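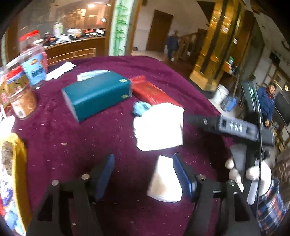 The Marngate gripper, with a paper napkin ahead of the jaws.

We've had the Marngate hand-held kit for 16 days now. It's sold by Gokside as a package: two grippers, the mounts, a cable set and a license for Drandell, the software that sorts the recordings.

The grip is comfortable and the trigger has a short, firm pull. Cotton gloves don't get in the way. Paper tissue is a fair test for any gripper, and I'd start new users on it, then move up to boxes and jars.
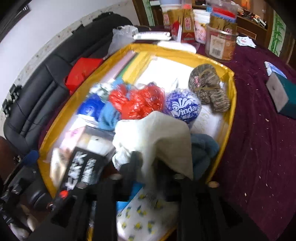 Mixed bins are harder. Yarn, towels and plastic bags catch on each other, and you have to learn to come in with the fingers wide and close late. Lurdes Amaral got the knack in an afternoon. I took longer.

Drandell kept 70 of my recordings from the first session and threw out the rest — mostly for moving too fast. The rejection notes are short but clear enough to act on.

My complaints are the manual, which skips calibration, and the cable, which is stiff near the handle. Gokside says a softer one ships to existing customers. I asked in January and don't have mine yet.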